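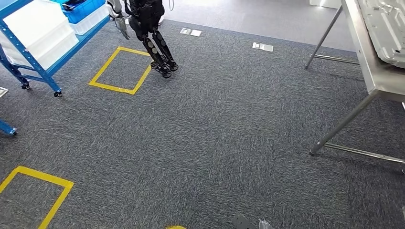 Storage and Floor Layout

Vutitum Room Notes: README

Hello, and thank you for opening this file before moving anything. These notes go with the Vutitum storage list, which is the plain text list of what lives in which bin, on which shelf, and where the shelf itself is meant to be parked. I've tried to write down the things that people usually ask me across the room, so that you can find them when I'm at lunch or off in October, when I'm always away.

If you only have a minute, read the part on the tape and the part on the wheels. The rest can wait until you have a cup of tea in your hand.

What the list covers

The list has 74 lines, one line per bin. It covers the bins on the rolling shelves in the carpeted room and nothing else. The cupboard in the hallway has its own list, kept by the Skandenberg people, and I've stayed well clear of it (they have a colour system over there that I have never quite got the hang of, though they are very patient about explaining it).

Files in this folder

bins.txt: the main list
floor.txt: the tape outlines, with their names and what gets parked in each
missing.txt: things we know we own but haven't laid eyes on lately
README.txt: the one you're reading

What each line tells you

bin: the bin's name, in small letters, with no spaces
shelf: which rolling shelf it belongs on
level: counted from the bottom, so level 1 is nearest the carpet
holds: what's in it, in everyday words
checked: the month somebody last looked inside
note: anything else, and please do use this one!

A typical line looks like so:

bin: tape_and_chalk
shelf: ong
level: 2
holds: yellow floor tape, chalk, the good scissors
checked: October
note: scissors go back blades down please

The shelves have names instead of numbers. Ong is the one we use most and Prornow is the one we fill up when Ong is full. They were named after two projects that finished long ago, and by the time anybody thought of changing them the names had stuck. I've grown fond of them.

The bins

The white plastic bins are the everyday ones, and they stack straight up on the blue metal shelving. I like them very much. They are light enough to lift down with one hand when they're half full, and the pale sides make it easy to spot a label that has slipped or gone missing altogether. Please put your label on the short end, facing out, in the middle. I know it looks tidier in the corner. It also gets rubbed off in the corner, and then I have to open six bins to find one roll of string.

The blue bin on top is the "sort me later" bin. It is listed in bins.txt as blue_top, and its holds field says "mixed", which I'll admit is a bit of a cheat. Things go in there when you've found them on the floor at the end of the day and don't know where they belong. Anyone with 17 minutes to spare is warmly invited to bring it down and find homes for whatever is in it. Please don't pile it higher than you can comfortably lift, and don't start a second one. We had a second one once and it took most of a winter to get rid of.

The wheels

The shelving stands on black casters, and it rolls more easily than you'd think on that grey speckled carpet, at least until it meets something. Before you push, walk the path you mean to take and pick up whatever is lying there, paper included. Push from the uprights, low down, with both hands. Don't pull on a bin to get the shelf moving. The bin will come and the shelf will stay where it is.

Mind the outlet covers set into the floor, too. A caster can catch on the rim of one if you come at it on an angle, and everything above gives a good rattle. Go around them. If you need the power, leave yourself room to get at the cover before you park anything nearby, and bring the cord in from the side where people aren't walking.

The yellow tape

The rectangles of yellow tape on the carpet are parking spots and working spots. Each has a name in floor.txt, along with what is allowed to stand in it. The spot right in front of the shelving is called "landing" and is kept clear between jobs so there's always somewhere to set a bin down while you look for another. It's the one I'm fussiest about. Please don't leave your lunch bag in it, even for a moment, Kevin.

If a piece of tape lifts, press it back down first and see if it holds. If it won't, peel up that whole side and lay a fresh strip. Short patches over old tape go grubby along the join and collect fluff, and they look dreadful by spring. New outlines are fine as long as you add them to floor.txt the same day and pick a name that can be said out loud without spelling it.

Making a change

Move the thing first, then change the line, then change the checked month. I used to do it in the other order and ended up with a very neat list of places where nothing was. If you're taking something out of the room for longer than an afternoon, write where it's gone in the note field and leave the rest of the line alone, so the bin still has its place when it comes home.

If a bin is empty, keep its line and write "empty" under holds. Empty bins are precious and somebody will be looking for one.

Known gaps

2 bins on Prornow still say "cables, various". I know. They need an afternoon and a large table.
The level field is wrong for anything moved during the spring clean and is being put right bit by bit.
missing.txt has grown longer than I'd like. The long tape measure has been on it since before I started.

Who to ask

Kevin Restrepo looks after floor.txt and has the spare tape. For anything in bins.txt, leave a note on the side of Ong with your name on it, and I'll come and find you. Mornings before ten are best, while the room is still quiet and the kettle is on.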